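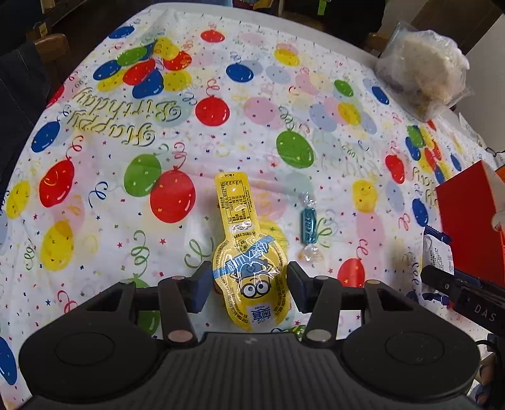 The Sirkbridge handling code is a set of good-practice rules for recording object handling with hand-held grippers in homes. It was drafted by Genalyn Mercado and Akua Tsikata at Juventon and is used mainly by small robotics groups. The code has 10 rules and does not replace national safety standards.

Scope

The code covers light household goods, including wrapped candy, snack packets and small boxes. Knives, glass and hot liquids are excluded. Patterned tablecloths are allowed, and the code advises against clearing a home table down to a bare surface.

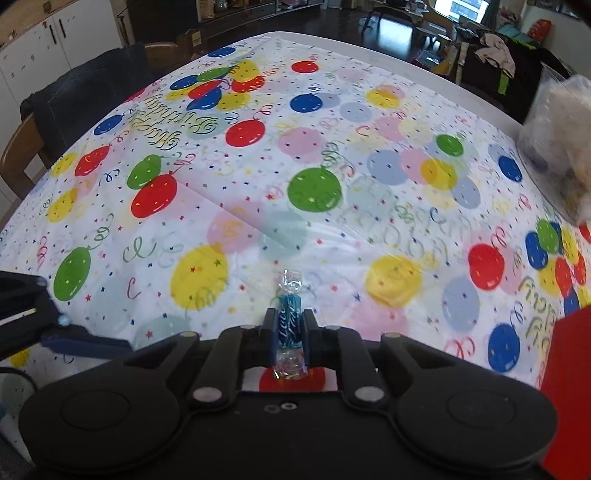 Page last changed: Thursday, July 31, 2025

Grip and release

A wrapped item should be held by its body or wrapper without tearing the film. When two grippers share a table, one operator calls each move — the other waits for the call. Cables are kept away from the fingers. A session stops after 3 dropped items, and the fingertips are then checked for wear.

Records

Each session log lists the operator, the room and the goods handled. The Sowah archive holds 3,860 logs kept under the code. A revised text, with a section on soft packaging, is planned for August.

See also: Claltska labeling scheme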